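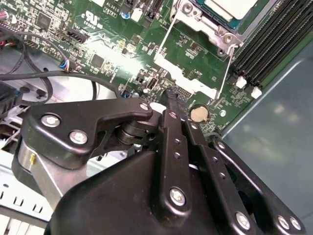 Page last changed Feb 28, 2001

Tower from the Dostow lot, board work

Bench notes, cont. from the previous page. Same tower, still on its side on the slatted platform, side panel off and put away under the bench with the others. Going through the board bit by bit before deciding if it stays in the chassis or comes out.

Board marking for the log: AL3610, printed in a little box, UL mark just below and left of it. Small blue capacitor and a white connector to the right of the text. Wrote AL3610 on the card too. The old inventory only said "green board, tower", no use to anyone.

Pin headers next. The small black one has no label I could make sense of. Dimari sheet shows front panel, fan, aux in an order that doesn't match what I've got here. Either the sheet is for an earlier revision or I have it upside down (tried both ways, second way was no better). Leave everything as found, tape flags on anything that gets unplugged, letter on the flag and same letter in here.

Flags so far:
A - front panel lead
B - fan
C - unknown, thin, two conductors. Goes under the cage someplace
D - skip, flag fell off, redo

Don't use the yellow tape. Leaves gum. Paper tape is in the drawer with the anti-static bags.

Power

Supply runs along the bottom edge with the case lying like this. Blue release tab on the left end. Regulatory label on the face, small white sticker with a code to the left of it. Copied the label by hand, then saw the Cheetham card already had it, waste of ten minutes. Rating on the card is 400 W. Ought to be plenty for this board with no cards in.

Orange, yellow and red wires come down in a bunch by the drive cage, toward the lower right. Do NOT pull the bunch to get slack. Loop of black cable crosses between board and cage and I want it moved over before anybody tries to get the cage out. Cage has its own latches, check those before reaching for a driver.

Supply bench tested on the dummy load before it went back in: fine, no whine, nothing smelled. Will retest in the case when the board is signed off. Mains lead stays off the bench until then. Lead is hanging on the hook by the door, leave it there.

Expansion slots along the left edge have blue accents, memory slots between those and the socket. Black piece seated across the board below the socket, put down as "cooler or card" in the log till I get a proper look underneath. Didn't want to lift it without the pads on hand.

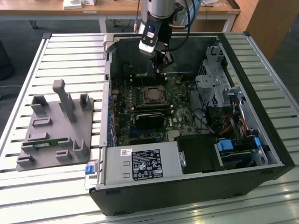

Cleaning and memory slots

Dust first. Soft brush, toward the vacuum nozzle, nozzle held well off the board. Canned air only for the inside of the cage. Last time in December somebody used it straight on a fan and spun it up hard, fan has rattled ever since. Hold the blades.

Slot order: start nearest the socket and work out. Look down each one with the lamp on a low angle. Want to see the pins in an even line. One that looks off gets a mark in the log and is left alone, no poking with tweezers. Latches open all the way before a module goes near it, then straight down, both ends, till the latches come up by themself. If one end sits high take it out and start over.

Known good modules are in the Trasville box, top tray. 2 in there, matched. Put them back in the same tray after, last week (or the week before) I spent ages looking and they were in somebody's coat pocket.

Alcohol wipes for edge contacts, lint free. Let it dry before seating. Pencil eraser trick: no. Crumbs get in the slot.

Socket: metal frame with a load plate, latch hardware both sides. Lever has to come out sideways before it goes up, don't force. Old paste comes off with wipes, from the outside in. New paste is a small dot in the middle. Tube in the drawer is nearly done, order more. Part no. is on the shelf edge.

Capacitors beside the socket, the teal topped row of four. Went along with the loupe for bulging or crust. Log says OK, inspected by eye only, meter not used. Two more the same color farther up and right. Same entry covers them.

Thin red wire goes across the board on the right hand side. Not on the Dimari sheet either. Trace both ends before anything in that corner is unplugged. Next free flag letter is E.

Screws: go in the muffin tin, one cup for each area. Board screws and case screws look alike and are NOT, case ones are coarser. Cup with the nick in the rim is board. Tray on the left is for washers and stray bits.

Log number for this one is 2,615. Write it on the bag as well as the card.

To do, in no order
- redo flag D
- find where C goes
- pads, paste, more paper tape
- look under the black piece
- ask Cheetham for a later revision of the sheet, or whoever has Dimari's now
- sweep under the platform, something small and metal rolled under there and I heard it go
- weigh box for return to Dostow if board fails, the last one was some 210 oz with packing and they charged us extra

Time on this so far is more than it should be. Half of it was labels. For the next tower do the card first, before the panel comes off, and copy the power label off the card if there is one.

Stopping with everything unplugged and bagged. Cover sheet on overnight. Board stays in the chassis for now, leaning toward testing it in place with one module, then both, and only then lifting it.
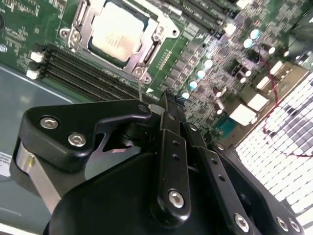 Does the board have to come out of the case to test the memory slots?

Testing in place works fine as long as there's clear room for both latches to swing open and nothing is draped over the slots. Use one known good module, move it slot to slot with the power off and the lead unplugged each time, and log every slot seperately. Take the board out only if a slot fails twice, or if something has dropped underneath it.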